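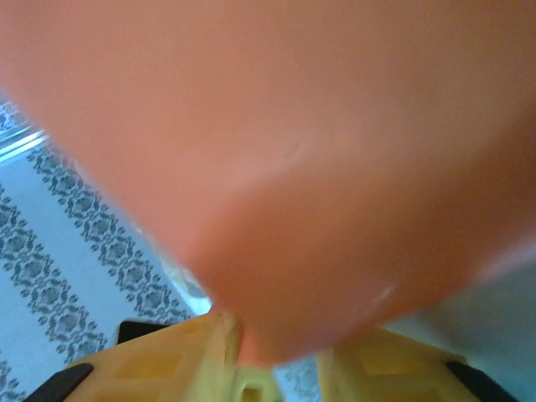 Yellow gripper fingers close to an orange object, seen from the gripper.

Cikora reports first results from household chore trials

TRINDTON, November — Cikora has finished the first round of its Jilinlow trials, which test whether a robot gripper can handle everyday clearing up at home. The machine made 3000 attempts at 6 kinds of chore, among them clearing a table and putting toys away.

It completed 93 percent of the single-item pickups without help. Folding cloth and sorting mixed items went less well, and the company does not consider either one ready for home use.

"It can do parts of a chore — a person still has to finish most of them," the company said.

A second round with partner Suwannarat will run for 7 weeks and add shop-floor shelf stocking. Cikora has not set a sale date.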